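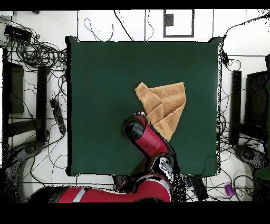 Cloth flattening: how do you score a result without fooling yourself?

Posted in Manipulation and Soft Stuff
14 replies hidden, 3 shown
Share 6

Si-eun Ban

I'm trying to reproduce the towel-spreading result from the Kivholm write-up and I have reached the stage where I talk to the towel. The setup is one red arm, one tan terry towel, and a dark green square on the floor to work on. Each trial starts with the towel in a heap and the arm gets 24 actions to spread it out. Score is final covered area divided by the area of the towel laid flat by a human with patience.

They report that a policy trained on 700 demonstrations beats the plain "grab the highest point and drag outward" baseline by a wide margin. My policy, same number of demonstrations, beats the baseline on Monday-type days and loses to it on the others. I have not changed anything. I would love to have changed something.

Things I have tried: relabeling the grasp points, a longer action budget, a shorter action budget, washing the towel. The last one moved the numbers more than the other three put together, and I would like somebody to tell me what to do with that information.

My main question is about the starting heap. I pick the towel up, drop it, and call it random. Is that good enough for a comparison, or do I need a proper reset procedure? And should I be scoring the final state only, or the best state along the way? I have plenty of runs that get close to flat and then keep going, with great confidence, until they're a heap again.

Helpful? 31

Rosaire Marchand

Your drop isn't random. Mine wasn't either. I went back through my logs once and found that the heaps I made before lunch were taller than the ones I made after it, and I had run all the baseline trials in the morning. There went September.

What I do now: a fixed list of starting configurations, each made by a short scripted sequence. Lay it flat, grasp a given point, lift to a given height, move sideways, release. Terry won't land the same way twice, so you don't get identical heaps, but you get the same distribution for both methods and your own wrist is out of it. Then interleave. Baseline, policy, baseline, policy, all the way down the list. If the towel is getting softer or the light is changing, at least it happens to both of them.

On the scoring, report final state as the main number. Best-along-the-way assumes something would have told the robot to stop, and nothing did. If you want credit for those near-flat moments, add a stop action and let the policy earn it. I'd still plot coverage against action number for every trial, faint lines, with the median on top. That plot will show you the un-flattening problem better than any table, and reviewers like it because it looks like weather.

About the wash: fabric stiffness matters a lot and hardly any paper gives it. Use 2 towels of the same make, wash them together, keep one aside as a reference, and say in the paper how many cycles they had been through. Also check your segmentation after washing. Tan on dark green ought to be easy, but a deep fold goes quite dark, and if your threshold drops those pixels you are measuring lint and shadow. I'd hand-mask a small batch of heaps and compare before touching the policy again.

How many trials per condition are you running? You didn't say, and I have a feeling about it.

Helpful? 58

Dae-han Hwang

just use more data. we had 2,337 demos on Plirlow and it worked fine

Helpful? 3

Seon-mi Seok

Dae-han, Plirlow was napkins.

Si-eun, I agree with Rosaire on resets and disagree a little on the score. Area alone is generous to a towel that is folded exactly once, because it looks tidy and covers half, and the arm can sit there tugging at both layers for the rest of its budget. I report area plus the distance from each detected corner to where it belongs after the best alignment. It's fussier to compute and the corners on terry are blobs, so expect to throw out some frames. But it separated our two methods when area couldn't.

Also look at where the gripper goes in. On our floor rig a lot of "policy failures" were the tip sliding under the edge of the towel and picking up two layers. From the coverage curve that is a flat line. From the grasp log it's obvious. We tagged every grasp as one layer, two layers or air, by hand, over one long Thursday with Chae-won Do reading them out, and the air count was humbling. Once we split the results by tag, the gap between the learned policy and the baseline was mostly a gap in two-layer grasps, and we could write a paragraph that meant something.

If your day-to-day swings line up with that tag, look at the camera-to-arm calibration first. A few millimeters is the whole thickness of the problem.

Helpful? 40

Si-eun Ban

Thank you both. Rosaire, the answer is ten per condition, and I heard the sigh from here. Scripted resets are going in tonight. I'll do the layer tags after that and post the curves, weather and all.

Helpful? 12

We use cookies to remember your login and which threads you follow. Accept / Manage settings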